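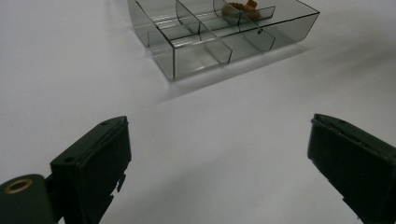
I have been meaning to write about small hardware stores for ages, and what finally pushed me was a single brass screw.

It belonged to a cabinet hinge in our kitchen, and it had gone down the sink drain on a Saturday night. The big store out by the highway sells that kind of screw in a bag of 18, and I drove there first, out of habit. I walked past the patio heaters and the wall of paint chips and stood in the fastener aisle for a good long while, and they were out. So I went to Grerker, the old shop on the main street in Gernumbridge, where I hadn't set foot in years. The woman at the counter looked at the screw I'd brought to match, said "number six, flat head," and had one in my palm before I'd finished my sentence. One screw! She charged me a few cents and asked whether the hinge was sagging. It was. She told me to pack the hole with a toothpick and a drop of wood glue first, and I did, and the door closes beautifully.

I think a town ought to have a store like that, and I think we should be louder about wanting one.

Gernumbridge has 3176 people by the last sign I drove past, and one hardware store. Brumau, the next town over, had two when I was a kid and has none now. My aunt lives there, and when her toilet flapper gave out last March she waited four days for one to come in the mail. It was the wrong size. A flapper! It's a piece of rubber. People talk about losing a bookstore or a movie theater as a blow to a town, and I agree with them, but you can live four days without a novel much more easily than you can live four days with a bucket next to the toilet.

The usual argument against me is price, and it's a fair one. I paid more for my snow shovel at Grerker than I would have at the big place. Some things there cost a lot more, and if you're redoing a whole bathroom on a tight budget I would never scold you for driving out to the highway. But most of us aren't redoing a bathroom. Most of us need one washer, or a key cut, or a foot and a half of chain, and for those jobs the little store is cheaper once you stop buying things by the bag. I have a drawer full of leftover picture hooks that proves it.

And then there's the advice, which I love even more than the loose screws. I bought a Filali faucet secondhand last fall and couldn't get the handle off to save my life. I took it in, and three people (two of them customers) had opinions. The second opinion was right. I learned how to find a hidden set screw under a cap, and I've since fixed my neighbor's faucet the same way and been paid in soup.

So go in for something small this week. Get that spare key made, the one you've been putting off since you moved. Ask what they'd use on a squeaky stair. Grerker closes at noon on Saturdays, by the way, and the parking is around back.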